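按钮、拨杆和提手:Zerkell 任务板图集

先说一句,我真的太喜欢这块板子了!第一次在 Testumden 的工作间里见到它的时候,我本来是去还一把螺丝刀的,结果站在桌边把那几颗按钮按了快一个下午,螺丝刀最后又原样带回了家。从小我就喜欢一切能按、能拨、能拧的东西:外婆家老收音机的旋钮、楼道里那种要用点力气才按得下去的电灯开关、游戏厅里被无数只手磨得发亮的大按键。所以当 Yi-an Son 问我愿不愿意给 Zerkell 写点文字的时候,我当场就答应了,连要写多长都没问。

这一页就专门讲它的零件和做它的那段日子。每一节都不长,想到哪儿写到哪儿,顺序也有点乱,请随意跳着看。懂电子的朋友可能会觉得我讲得太浅,没关系,欢迎来信补课(真的欢迎,我每封都看)。

按钮
橙、青绿、蓝、黄,四颗圆按钮排成一个菱形,和游戏手柄上的排法是一个路数。按钮帽是半透明的,表面很亮,外面一圈座子和帽子同色。我特别喜欢这个"同色"的决定!最早的打样用的是黑座子,也好看,可是彩色往黑圈里一陷,整块板就显得严肃起来了。换成同色以后,远远看过去像几颗水果糖。

手感
按钮是从 Vasiliu 订的。这家的样品我们来回换了好几轮,软的那种按下去像踩在棉花上,硬的那种又要把指尖戳红。最后定下来的这一款,前半程很轻,到底之前有个清清楚楚的台阶,过了台阶就是"嗒"的一声。Yi-an 说她闭着眼睛也能分辨有没有按到底,我试了,我也能。这种小小的确定感,真是让人上瘾。

颜色怎么排
为了橙色放哪边,我们争了两个晚上。我主张黄的放最上面,因为它最亮;Yi-an 坚持要橙的。她的理由是黄色离手近,按得最多,旧了也不显脏。事实证明她对,我现在每次擦板子都要在心里服气一回。

关于拨动开关
如果说按钮是糖,那拨动开关就是这块板子上的"大人"。银色的开关,短短一截金属杆,旁边印着白色的"Off"。这截杆的长短也是有讲究的!长杆省力,可是收进包里容易勾到线;短杆要用指腹去推,推过去那一下特别干脆。我们选了短的。开关是 Hitotell 的老款,目录里排在很后面的一页,不翻到底根本找不着。

字
白字印在深色底上,字体没有花样,笔画也不粗。印第一批的时候油墨没干透就叠在一起,揭开以后两块面板互相印了个镜像,我到现在还留着那一对,挂在厨房门口。来做客的人都以为是什么当代艺术,我也不解释。

外壳配色
深青绿、深石板蓝、浅灰,三种颜色一段一段地接过去。原本的计划是整条都做浅灰,省事,料也好买。可是那天下午打印机里正好还剩半卷深绿的料,Yi-an 随手先打了一段试装,装上去以后我们俩都不说话了,然后同时说:"就它!"后来又加了蓝。浅灰留着做过渡,不然颜色太重,放在桌上会显得沉。

模块
整条长盒子是由好几段拼起来的,做的时候也是一段一段来,哪一段不满意就单独拆下来重做,别的地方不用动。这个思路救了我们很多次。有一回某一段的螺丝孔打歪了一点点,要是整体的壳子,那就得全部重来;换成拼接的,重打那一段,晚饭前就装回去了。我很推荐所有自己动手做盒子的朋友试试这样的做法,尤其是和我一样手不太稳的。

螺丝
说到螺丝!面板上的小孔我一个个用手修过毛边。用机器也能修,可是我喜欢这个活儿,放着音乐,一把小刮刀,刮下来的塑料屑卷卷的,像削铅笔。为这个项目我买了一盒 400 颗装的小螺丝,心想这辈子都用不完了,结果搬工作间的时候打翻在地毯上,找回来多少我不敢说。如果你以后来 Testumden,脚底下硌到了什么,请捡起来交给我。

提手
左端那个深绿色的提手,是整块板子里我最想给大家看的地方。它从盒子侧面伸出来,让整条东西一下子有了"随时可以拎走"的样子。最初的版本没有提手,我们搬它的时候总是像端一盘鱼那样两手托着,走路还得侧身。加了提手以后,心情都不一样了,拎着它过走廊,感觉像拎着一只很小的行李箱去旅行。提手的内侧我们倒了圆角,这个圆角改过好几版,手大手小的朋友都来握过,握完都要发表意见,意见还都不一样。

数字
按钮后面那条窄窄的凸起上印着小小的白色数字。字很小,小到我第一次装配的时候压根没注意到。可是接线的时候有它真方便,对着图纸找位置,一眼就找到了。我很喜欢这种安安静静待在角落里的细节,它不抢戏,等你需要的时候又正好在那里。

走线
里面的线看不见,可是我们理得很认真。扎线带一律朝同一个方向剪,剪口朝里。你可能会问,反正盖上了,谁看呢?我们自己看呀!每次开盖检查,看到里面整整齐齐的,就觉得这一天过得不错。有一阵子我迷上了给线配色,按钮是什么颜色,线就用什么颜色,青绿色的线特别难找,跑了好几家店,最后在一个卖手工材料的小铺子里碰到了,老板还多送了我一截。

声音
这一节照片是拍不出来的,只好用写的。四颗按钮型号一样,可是装好以后声音有一点点不同,应该和它们在面板上的位置有关系,靠边的脆一些,往里的闷一些。拨动开关的声音更低,"咔"。有一天晚上工作间只剩我们两个人,Yi-an 用它们打了一段节奏,我在旁边用尺子敲桌沿配合,录下来 55 秒,现在是我的手机铃声。电话响的时候周围的人都会回头,我很得意。

擦拭
亮面的按钮帽好看是好看,留指纹也是一等一的。我的办法是一块干的眼镜布,先轻轻掸一遍,再顺着一个方向擦。不要用酒精!我们有一颗试验用的蓝帽子就是这样毁掉的,表面起了一层雾,怎么都救不回来,它现在躺在抽屉里当书签夹的坠子。缝隙里的灰用软毛刷,小号的水彩笔也行。

桌面
板子平时放在白色的桌面上。我对白桌面有一点执念:深色的东西往上一放,轮廓马上就清楚了,掉了小零件也好找(上面说的那盒螺丝要是掉在白桌上,我就不会那么惨了)。唯一的麻烦是茶渍。我是个离不开茶的人,后来规定自己进门先把杯子放在窗台上,坚持到现在,偶尔破例。

来按过它的人
它最受欢迎的一次,是我们开放工作间的那天。小朋友们排着队来按,有个小姑娘给每个颜色都编了名字,黄色的叫"太阳公公的鼻子",按一下就要打一个喷嚏。大人们嘴上说"陪孩子来的",手却很诚实地伸向了拨杆。还有一位老先生,年轻时修过电话交换机,他把开关来回拨了好几遍,什么也没说,笑了很久。那天我一口饭没吃上,嗓子也哑了,高兴得不得了!

接下来想做的
想再加一段旋钮,想加一段滑块,还想要一个盖子会弹起来的小门。Yi-an 已经在纸上画了好多,画得都很好看,有一些我看不懂怎么装,不过看不懂的往往最后都装出来了。十二月我们打算再开放一次工作间,到时候新模块能不能赶上,要看打印机的心情。

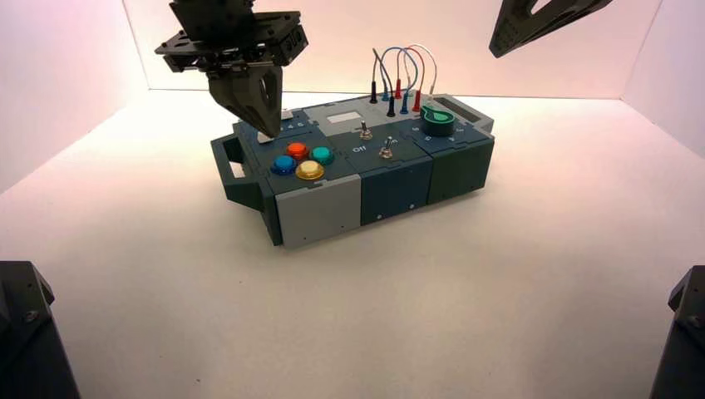 对了,常有人写信来问能不能照着做一块。当然可以呀!做的时候有两点小建议:按钮一定要亲手按过再买,光看参数是感觉不出来的;颜色请挑自己真心喜欢的,你会天天看着它。做好了记得写信告诉我,我特别想听听你那一块的"嗒"是什么声音。

发布于2021年9月21日
赞 400 | 评论 55 | 分享 2

相关内容
Hitotell 老目录翻阅笔记
从 Vasiliu 寄来的样品盒开箱
打印机剩料能做什么:杯垫、线夹和一只小鸭子
工作间搬家记(含螺丝事故始末)
给旧收音机换旋钮

联系我们 | 投稿 | 订阅更新
© Testumden 工作间 图文请勿未经许可转载
返回顶部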